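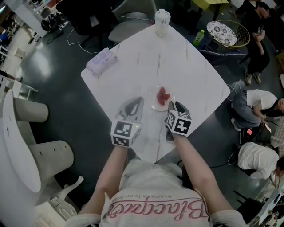
Small tables in shared rooms: surface, light, seating, floor
Speaker notes, Tahira Dhanial
Riswood facilities meeting, 2026-08-26

Slide 1. Title

Give name and role. I look after furniture and finishes for the Riswood ground floor. The slot is 48 minutes including questions, so hold questions to the end except on terms.

Scope: one square table and the area it stands in. People eat at it, work at it and put bags down next to it. The larger meeting rooms are covered in the April notes and will not be repeated.

Slide 2. Why a square table

Top is 90 cm on a side. White with a faint gray vein, Suster pattern 3529.

Reach is the limiting factor. A seated adult with elbows near the body works comfortably in the first 50 cm of depth. Past that, the shoulders come forward and the sleeve or forearm crosses whatever is in front. On a square top used by one person, the far third is storage: drinks, boxes, things that will be wanted later.

Sitting at a corner changes the figures. The person has two edges running away from them and both forearms are over the table. Near zone becomes a triangle. Small plates do well in it. A laptop does not, unless it is turned to match the sitter, and then its rear corners take up the middle of the top.

Say: when we drew the layout we assumed everyone would sit square to an edge. Users turn the chair or turn the table. Both are light enough to move. Plan for the corner position.

Slide 3. The top as a food surface

Vein is pale gray on white. Two consequences.

First, contrast. Red fruit, coffee rings and crumbs all show. We asked for that in the order. A speckled mid-gray top was offered as the alternative and would have hidden residue between cleanings.

Second, the vein itself. Pale vein is close in tone to a dried water mark. Cleaning staff reported wiping the same line several times. Tell them to check by touch or look along the top at a low angle.

Fruit acid: strawberry juice left on the test piece over a weekend gave a faint pink tint at the sanded edge and none on the face. Wipe edges as well as the face. Mild detergent, soft cloth. No scouring pads. Do not use the glass cleaner from the lobby cart, it leaves a film on this finish.

Slide 4. Plates and cups

Recommendation for small servings is one round plate with a low rim, placed in the near zone. Pile the fruit toward the center so that the rim stays free as a place to hold the plate.

A light or clear plate on a white top has a weak outline. If the room is used by people with low vision, put a darker mat underneath or use a colored plate. Two users at Ghasemi, where the same top is installed, asked for this. Mats were added there at low cost.

Cups: lidded, and at the far side of the table from the user. Tall cups at the near edge get caught by the forearm on the way to the plate. Far corner is acceptable for a single sitter. With people on opposite sides of the table there is no far corner and the cup should go to the side.

Pause here. Ask who has open cups in their rooms. Note the answers on the sheet.

Slide 5. Light and glass

Switch to the lighting slide before starting this section. Leave it up while reading the next few paragraphs.
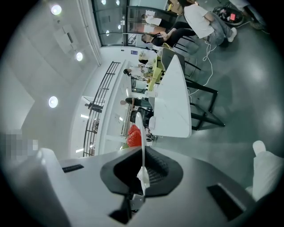
Slide 5. Round ceiling lights, dark-framed glass wall and the gray floor.

Sources are round ceiling fittings, supplied by Derkon. The ceiling is white with angled panels. The glass wall has dark metal frames.

Point out the reflections in the panes. Fittings repeat in the glass, and the room and the people in it repeat as well. For someone seated facing the wall this adds bright points close to eye level, at a height where a ceiling fitting would not normally be. Glare complaints for this area should be checked from a seated position. The first survey was done standing and recorded no issue.

Floor is gray and glossy and acts as a second reflector. Measured values at table height were acceptable. The contrast between floor patches was not recorded and ought to be. Add it to the next survey form.

Options, in order of cost:
Turn the seats so that the main sitting direction runs along the glass.
Dim the row of fittings nearest the wall.
Apply a matte film to the panes, from seat height to standing eye height.

We did the first. The second needs a change to the switching group and is with the electrician. I do not recommend the third until the other two have been tried, as film is hard to take off cleanly.

Slide 6. Acoustics, brief

Glass wall, hard floor and hard tabletop. Expect long reverberation and say so. Upholstered chairs help a little. Figures are in the handout. Skip this slide if behind time.

Slide 7. Seating and what ends up on the floor

Main point of this part: the seats around one table rarely match after the first month. Ours arrived as a set. The layout slide has an office chair, an upholstered chair and a padded stool within a short distance of one another.

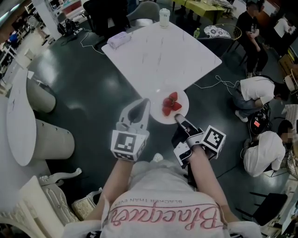
Slide 7. Marble-patterned table with the plate at the front edge, gray and black chairs behind, patterned stool beyond the corner.

Seat heights. An office chair adjusts, an upholstered chair does not, and a stool has no back and tends to get used as a side table. Measure the table against the fixed seats first and let the adjustable ones follow.

The stool has a blue-and-white floral pad on a gold metal frame. Metal feet on a polished floor need felt or rubber pads. Check them monthly. Pads collect grit and then scratch worse than bare feet.

Plate position. At the front edge it is easy to reach and easy to knock. I ask for a hand's width between plate and edge. In practice people pull the plate toward them and leave it there.

Bags. A black backpack is on the floor next to the white pillar, which is a sensible spot – out of the walking line and against something solid. People also crouch to get at bags on the open floor, and a crouching person needs more width than a standing one. Allow for this when spacing tables. Our drawing allowed only for chairs pushed back.

Cables. Thin white cable leaves the left edge of the table and crosses the floor, and another runs off on the right side. White on dark floor is visible, which is some help. It is still a trip line across a route people use. Fix is a floor box under the table or a table near a wall outlet. Tape is a temporary measure and leaves residue on this floor.

Bottles. A small green bottle stands on the floor near the yellow-green table. If side tables fill up, drinks go to the floor. Either clear the side table daily or add a shelf.

Slide 8. Side surfaces

The yellow-green table holds assorted items. Treat it as part of the same layout. When it is full the overflow arrives on the square table, in the far zone first. Boxes, pouches and chargers then sit beside food.

Suggested rule: one side surface per table, with a divider. Food side and everything else side. Label both.

Slide 9. Cleaning sequence

Remove plates and cups.
Lift loose items to the side table.
Wipe the top from the far edge to the near edge, then the four edges.
Dry with a second cloth.
Lift any cable off the floor before mopping.
Dry mop first. Damp mop only where needed, since streaks on gloss show under the ceiling fittings.
Return seats, stool last.

Slide 10. Open items

Switching group for the fittings by the glass.
Floor box quote, expected after the next site visit.
Felt pads for the stool.
Darker mats, trial quantity, ordered through Suster.
Seated glare survey with the revised form.

Handout has the dimensioned drawing and the finish codes. Leave spare copies at the door. Take questions from the back of the room first, and repeat each one into the microphone before answering.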